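Jastholm Writing Desk Review: Seven Months With a Plain Wooden Table

I should say up front that I did not set out to become a person with opinions about desks. For years I worked at one end of our dining table in Beserville, with my papers in a shoebox that I moved onto a chair whenever it was time to eat, and I thought that was perfectly fine. Then my knees started bumping the apron every time I crossed my legs, and my daughter came home for the holidays and needed the other end of the table for her sewing machine, and well, by the last week of November I had ordered the Jastholm.

It came in one long flat box, heavier than I expected, and I had to ask the neighbor's son to help me walk it up the stairs. Everything was packed nicely with folded cardboard between the parts. The instructions are drawings with no words at all, which I usually dread, but these were big and clear and I only had to turn back once (I had put the crossbar on with the screw holes facing the wall). From opening the box to setting my lamp down on it took me one afternoon, with a long break for soup. You will want your own screwdriver. The little one they include is fine for the first few screws and murder on the wrist after that.

Now, the top. The top is the reason to buy this desk, and I could go on about it for a good while. It is solid birch, pale and quite plain, with a light oil finish that you can feel with your palm. I had looked at the Abella desk in the store too, which has a glossy white surface, and it was very handsome under the store lights, but every fingerprint showed and my forearms stuck to it. Wood is kinder to lean on. It is also quieter, if you are someone who sets down a coffee mug forty times a morning without thinking.

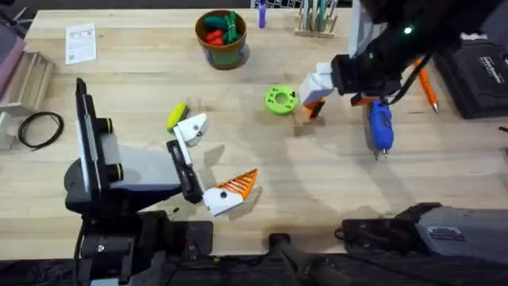

Photo: Ntombi Mahlangu

A light wood top does ask something of you in return. I spilled tea on mine in the second week and left it while I answered the phone, and there is still a faint ring near the back corner if you know where to look. The company sells an oil for it, but I used the plain kind I already had for my cutting boards and it took it very well. I do it whenever the surface starts to look thirsty — twice so far — and I leave the window open and stay off it overnight. Ink comes up with a damp cloth if you are quick. Red marker does not come up at all, and I will leave that story for another time.

The legs are steel, painted a soft gray, and they are 28 inches tall with the feet screwed all the way in. That was a touch low for me, so I backed the feet out until my elbows felt right. My floor slopes toward the street, like every floor in this building, and being able to set each foot on its own made a real difference. There is a tiny wobble side to side if you erase hard. I tightened everything again after 20 days, as the leaflet shows, and it got better but didn't go away completely.

My one true complaint is the drawer. It is shallow, it has no stop, and the first time I pulled it with any enthusiasm it came right out into my lap with all my pens. I wrote to Moltmont, the shop I bought it from, and a very nice woman there told me you can add a stop with a small block and a bit of glue. So I did, and it works, but at this price I don't think I should have been the one doing it!

As for that price, I paid 1,055 dollars with delivery. It's a lot of money for a table with one drawer. I thought about it for longer than I thought about my last car. Still, I sit at it every day, I've stopped getting that ache between my shoulders, and the dining table is a dining table again. My daughter has asked whether she can have it when I'm done with it, and I've told her she will be waiting quite some time.

Four stars out of five. The missing star is for the drawer.

Posted 2024-06-05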